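Tshepo Kruger has heard the pitch for the walkable town centre so often that he can finish it for you. He ran a shoe repair shop in Stuldale for 12 years, and he is not impressed by the council's new walking plan, drawn up by the consultants Fuvier.

"They say 800 more people a day will come past on foot," he says. "Past what? Half the shops are shut."

He has read the whole report, twice, and keeps a marked-up copy under the till. The figure comes from a survey done in July, when the schools were out. I put it to him that people do spend more when they walk. "Some do. Some walk straight through to the station. I'd like to see the till receipts — that's all I've ever asked for."

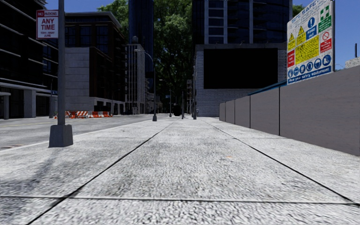
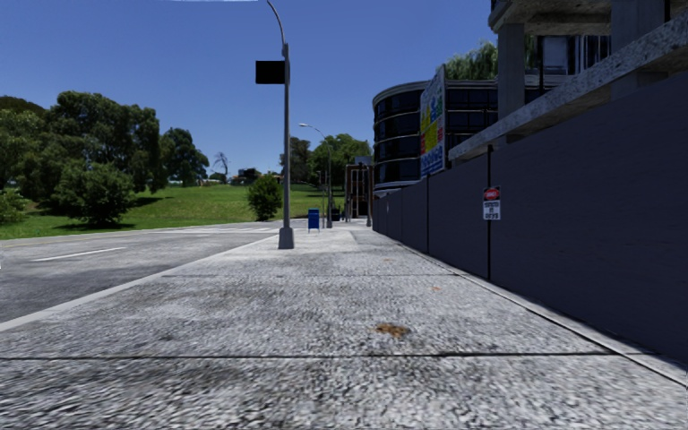 So what would get him walking more?

Somewhere to go, he says. A butcher, a bank, a bench outside the library.

Rosângela Guimarães, who wrote much of the plan, thinks he is being unfair. "You can't wait for the shops to come back first," she tells me. She points to Jalus, where rents were cut along with the traffic. Kruger points out that Stuldale's plan doesn't mention rents at all, and when I go back to her with this she agrees that it doesn't.

"It's a first stage," she says. How many stages are there? She isn't sure yet.

Kruger has asked for the survey forms and is still waiting for them. "Send me the forms and I'll read those as well," he says.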